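Notebook - captions and recaps desk
May 2026

Starting a clean entry for the second season of Lostley. The last one ran together with the Drovus work and I couldn't find anything in it.

Where we are: the recap for episode 4 is written and waiting on names. The show has recast the older brother between seasons, and the new actor is credited under a shorter name in the opening titles and a longer one at the end. Bianca Ciobanu has asked the distributor which one to use. Until she hears back, every draft uses the short name and gets a yellow flag in the margin. Please don't fix it by hand in one file and leave the others. That happened with the hospital storyline last season and we were correcting it into December.

The hospital storyline is the main problem again. The lead character is off screen for two episodes, and the script covers it with a phone call from her sister. Viewers have been writing in to ask if the actress has left. She hasn't given an interview on it and the production office has put out nothing, so we don't guess. The recap says the character is away and quotes the phone call. Hưng Diệp had a line in his draft about her "real-life absence" and I took it out. We had a short talk about it and he agrees.
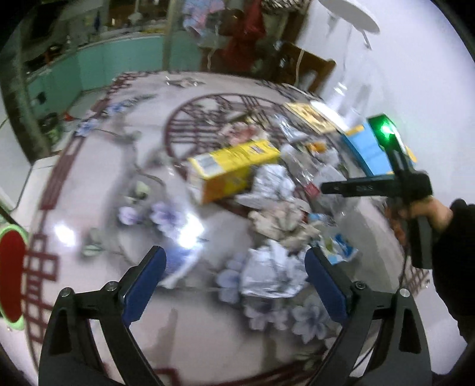 Do we mention an actor's health in a recap if other sites are already running it?

Only when the actor or their representative has said it on the record, and then in a separate news item with the source named in the first paragraph. The recap stays with what was on screen.

I've put that wording in the style notes too, under People.

Subtitles. Tuấn Tăng went through the first reel of episode 4 and found the timing drifts after the ad break. It starts in sync, then the lines come up late, and by the kitchen argument they are late enough that the punchline lands over the other person's face. He thinks the file was cut from a version with a longer break card. I checked the reel we were sent against the broadcast copy and the card is 20 frames longer on ours, so that fits. Shifting the whole block after the break fixed the kitchen argument. It did not fix the last song, which has its own drift. Left for tomorrow.

Line length is still a sore point. The sister talks fast and the translation runs long. Hằng Bùi tried splitting her speeches into shorter cards and it reads better, but now they flash by. We compared both on the phone screen and on the big monitor. On the phone the short cards win. On the monitor I prefer the long ones. We went with short, as most of the mail we get comes from people watching on phones.

One more on translation: the joke about the goat doesn't work in English at all. Three tries so far, none funny. Khôi Lại suggests dropping the goat and keeping the insult. I would like to keep the goat if we can, because it comes back in episode 6 and there's a painting of it on the wall by then.

Lagos special. The one-off with the wedding was shot in Lagos and has a good deal of dialogue where two people talk over each other. We agreed to put the speaker with the plot line on top and the other one below, in italics. Bianca pointed out that italics already mean off screen in our files. So no italics - a dash at the start of each line instead. I have changed the template. Old files stay as they are.

Wurance, the legal drama, is on hold. The network moved it and the new slot isn't confirmed. We have 60 lines of glossary done and I don't want to lose them, so they are in the shared folder under the show's name. If it comes back, start there. The judge's title is still wrong in the glossary, and the clerk's is probably wrong too.

Mail. The episode 3 recap drew 600 comments, mostly about the ending. Read as many as I could stand. The useful ones pointed out that we named the wrong cousin in the car. They're right, I watched it again and it's the younger one, you can tell by the voice. Corrected, with a note at the foot of the page. Several people want the recaps up sooner. We can't do that without advance copies, and the distributor has stopped sending those after the finale leaked.

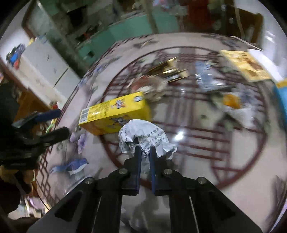 Still open

Actor's name, short or long. Bianca is waiting on the reply.

Drift in the last song. Tuấn to try splitting the reel at the first chorus.

Goat.

Check whether the sister is called by her nickname in the phone call or only in the scene at the bus station. Hưng's draft has it in both and I only hear it once.

Ask Khôi where he put the title card list for the Drovus reruns.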